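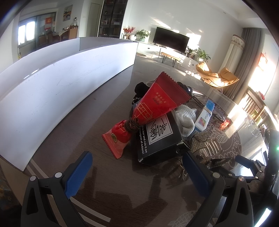 Fig. 7. Round glass-topped table, dark finish, dragon and cloud pattern.

Section 4: Placing the Skalar room speaker

By now you have unpacked the Skalar, admired it, and lost the small bag of rubber feet. Find the bag. It is usually inside the box you have already flattened for recycling.

1. Choose a surface that is level and can take the weight. Glass tabletops are fine with the feet on and noisy without them.

2. Press the feet into the recesses underneath. They go in with more force than seems polite.

3. Leave 200 mm clear behind the speaker. The bass port is at the back and dislikes curtains.

4. Run the power cord down the side of the table nobody walks past. If there is no such side, tape it to the floor.

CAUTION: Keep the speaker out of direct sun. A west-facing window in July may seem harmless in Prenbridge, where our head office is, but owners further north have sent us photos of grey cabinets turned a colour we do not sell.
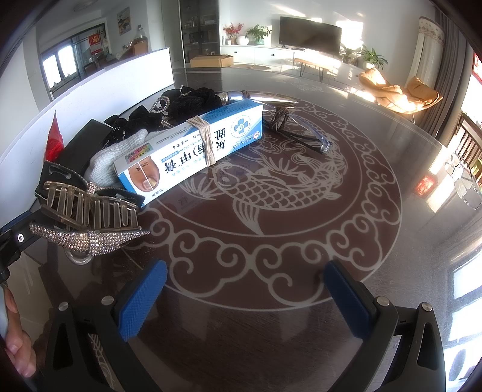

5. Switch on at the wall, then hold the front button until the light turns white. Seven seconds is normal. Pressing harder does not shorten it.

6. Open the Stavow app and choose Room Tune. The speaker will sweep from 100 Hz to 2000 Hz, a noise our tester Dilwyn Samuel likens to a kettle with a grievance. Stay quiet until it finishes, and ask the dog to do the same.

NOTE: Run Room Tune again whenever you move the furniture. Shifting a cup of tea does not count as furniture, although the older Skyrme model had views on this.

If the light blinks amber, go to Section 7. If there is no light at all, go back to step 5 and check the wall switch before ringing us.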